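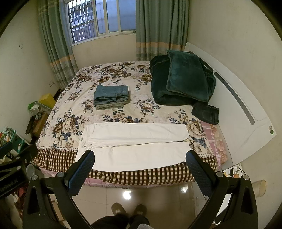
White trousers, laid flat on the bed. Some folded jeans are in a stack.

She has been mending other people's clothes in Pidstead for most of her working life, and she does not want her name in this. "Put the mender," she says. "Everybody calls me that anyway. My bank calls me that, nearly."

We meet on a Monday, early, before she opens. The shop is one room on Dullis Street with a counter, two machines and a kettle that she fills from the laundromat next door. She talks fast and sews while she talks, so a lot of my notes are just half sentences. I've left some of them that way.

How did it start? Zippers, she says. Nothing but zippers. Her aunt did alterations out of a spare bedroom and hated zippers, so the zippers went to the kid. "I was maybe eleven. I got a quarter for a skirt and fifty cents for a coat. Coats are murder. I should of asked for a dollar."

From there to a dry cleaner's back room, then a bridal store for 5 years, which she describes as the worst job she ever had and also the one where she learned to sew. The brides were fine. The mothers were fine, mostly. It was the beads. "You take in a side seam on a beaded bodice, you have to take every bead off along the seam, then sew it, then put every bead back. And they say to you, it's only half an inch."

She quit in March, middle of the season. Rented the room on Dullis Street the same week. No sign for the first year, just a piece of cardboard in the window with HEMS on it.

What people bring has changed a lot. It used to be suits. Men's pants, cuffs up, cuffs down, the waist let out after the holidays. Now it's jeans. Jeans all day. The inner thigh goes first, she says, and people are embarrassed about it, they fold the pants so you can't see the hole and push them across the counter like a bad report card.

"I tell them, it's everybody. Skinny people, big people. You walk, it rubs. There's stretch in the cloth now and the stretch dies. Old denim, no stretch, that'd go for ten years. The new stuff, you get two winters."

Her way of fixing it: a patch inside, cut on the same grain as the leg, then rows and rows of stitching back and forth in a thread that matches. She has a drawer of blue threads, and it's a deep drawer. She'll hold six of them up to the window for one pair of pants. The mistake people make at home, she says, is a patch that's too small. It has to reach out to where the cloth is still strong. Otherwise it just tears again right along the edge of the patch and now you have a bigger hole and a patch hanging in it.

And iron-ons? She puts the scissors down for this one.

"No. For a kid's knee, fine, he'll outgrow it. On a grown person's pants, no. The glue goes hard, then my needle gums up, then I have to charge you more for picking glue than for the sewing."

White pants are their own problem. She doesn't like doing them, will do them, washes her hands first. You can't mark the hem with chalk because half the chalk doesn't come out, so it's pins only, and if she pricks a finger everything stops. Cold water right away, and spit if it's a tiny spot. (Your own spit works on your own blood. She swears by it.) She also wants white things washed before they come in, even when they're new. Cotton shrinks. She hemmed a pair straight off the rack once for a woman going on a cruise and they came back after the cruise and were capris.

Knitwear she sends away, or did. There was a mill outlet out at Esside with a woman upstairs who could reknit an elbow so you'd never find it. That closed. So now she does sweaters herself, with a darning mushroom and bad light, and she is honest about the results. "You'll see it. I tell people you'll see it. Some of them want to see it now, they ask for orange. I had a boy in here, nice gray sweater, wants the elbow in orange. OK! Orange."

I ask about prices and get a look. Then I get the notebook. Hems are a flat rate, by hand is extra. Linings are by the hour and she will try to talk you out of it. Every job goes in the book with a ticket number, starting over each January, and last year's final ticket was 1011, which was a coat lining, which she had tried to talk them out of.

The big machine is a Kanaujia, an all-metal thing that came secondhand from an upholstery place and sounds like a truck going over a bridge. It will go through a folded jeans hem without slowing down. She oils it every night. The other machine, the small one, is for blouses and she doesn't care about it much, you can tell from where she keeps her coffee.

Does anyone ever not come back for their stuff? All the time. There is a rail at the back – wool coats, a prom dress, a pair of good gray slacks that she's hemmed twice because the man came in, tried them on, changed his mind and left them again. She keeps things for a year, then phones. Then she keeps them some more. "What am I going to do, sell a man's slacks? He might walk in."

The oldest customer she has is 94 and brings in one housecoat, the same housecoat, every spring, for a new pocket. The old pocket gets taken off and put in a bag and goes home with the lady. What she does with the pockets is not known.

It's nearly time to open by now, someone's already at the glass with a garbage bag full of something. I ask what a person should learn to do at home, if they only learn 2 things, and she doesn't have to think. Sew on a button with a shank, meaning leave slack under it and wind the thread around, so the button has room to sit. And stop a small hole when it's small. Check when you fold. Hold the seat of the pants up to a window before they go in the drawer, and if you see daylight, bring them in that week, don't wear them one more time.

"One more time, that's my whole business," she says, and goes to get the door. The garbage bag is curtains. She doesn't do curtains. She takes them anyway, ready Thursday she tells him, and writes out the ticket.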